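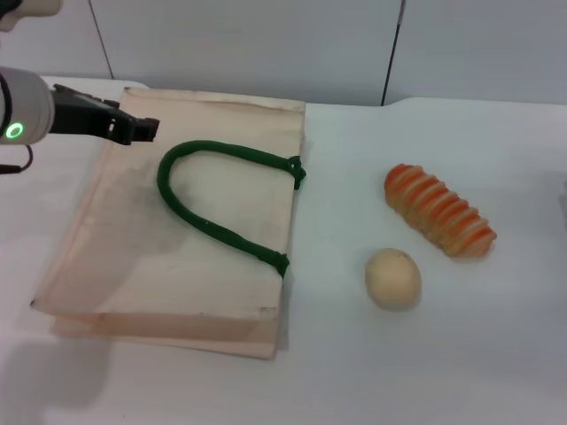 Bread and a flat beige tote bag on a white tabletop

Ticket 1342
Product: Geum countertop oven, convection model
Category: Baking results / temperature
Submitted via: web form, Clekville service area
Opened: 10/31/22
Priority: Normal
Status: Resolved

Problem as reported
Loaves baked on the Bread program have a brown crust and a gummy center. Same recipe and same pan gave good results until the oven was moved to a different counter. Rolls come out pale on the bottom. Cookies take longer than the recipe says. Display shows 375 and the preheat tone sounds normally. Customer has tried adding time, which makes the crust too dark before the middle is done. Flour is Flalelent bread flour, same as before.

First response (support)
Please send the following:
Rack position and pan material
Oven settings, including whether the fan is on
Loaf temperature at the center when it comes out
Reading from a separate oven thermometer, placed on the middle of the rack, after a full preheat
Whether the oven shares an outlet with another appliance

Do not use the oven's own probe for the thermometer reading. Let the oven run for 30 minutes after the tone before you write anything down. The heating elements cycle, so a single reading taken right after the tone doesn't mean much. Take three, ten minutes apart.

Customer reply
Rack is in the lower slot. Pan is light-colored aluminum, 9x5. Fan on low. Loaf center was 187 when pulled, and the recipe calls for 200. Thermometer readings with the display at 375: 344, 346, 348. Outlet is not shared. I have a plug-in meter and it shows 117 volts with the elements on. First rise for this dough is over 125 minutes at room temperature and I have not changed that.

Support
Voltage is within range for this model. Outlet ruled out.
Average of the three readings is 346, so the cavity is running 29 degrees below the set temperature. That is outside the allowed spread. It accounts for the low center temperature and the pale bottoms. The dark crust is a separate item, see below.

Step 1. Check the calibration offset.
With the oven cold, hold Temp and Timer together until CAL shows. Report the number on the display. Do not change it yet.

Customer reply
CAL shows +29.

Support
Factory value is 0. A positive offset tells the control that the sensor is reading low, so the control adds that number to the display and stops heating early. The two buttons sit next to each other on the lower right of the panel, and the offset can be changed by holding them and then turning the dial. This can happen when the oven is lifted by the front corner.

Step 2. Turn the dial to 0. Press Start to save. Unplug for one minute. Plug back in and confirm CAL still shows 0.

Step 3. Repeat the thermometer test with the display at 375, rack in the same slot, no pan.

Customer reply
CAL holds at 0. Readings: 371, 376, 375.

Support
Within tolerance. No part needed.

On the crust: the low fan setting still moves enough air to color the top of a tall loaf early. For lean doughs in a 9x5 pan, use Bake with the fan off, or keep the fan on and set the temperature 25 degrees lower. Do one or the other. Tent with foil once the top is as dark as you want it. The lower slot is correct.

Check the center with an instant-read thermometer pushed in from the end of the loaf, and keep the tip away from the pan.

Customer reply
Baked one loaf, fan off, 375, no foil. Center 201 at 38 minutes. Crumb set, no gummy line at the bottom. Rolls not tested yet. One question: is there a way to lock the offset? I used to have a Nallska oven that asked for a code.

Support
No lock for the calibration menu on this model. The panel lock (hold Light) blocks all buttons, including Temp and Timer, and can be left on when the oven is not in use. Turn it on before moving or wiping down the oven. The request for a code on the CAL menu has been added to the feature list.

Resolution
Cause: calibration offset changed from 0 to +29, most likely while the oven was being moved.
Fix: offset returned to 0, test readings in range.
Parts sent: none
Warranty claim: none

Customer reply
Rolls baked this morning, bottoms brown at the usual time. Cookies next week. OK to close.

Ticket closed. Replies to this thread will reopen it. For a new problem with the same oven, please open a new ticket and include the serial number from the back panel.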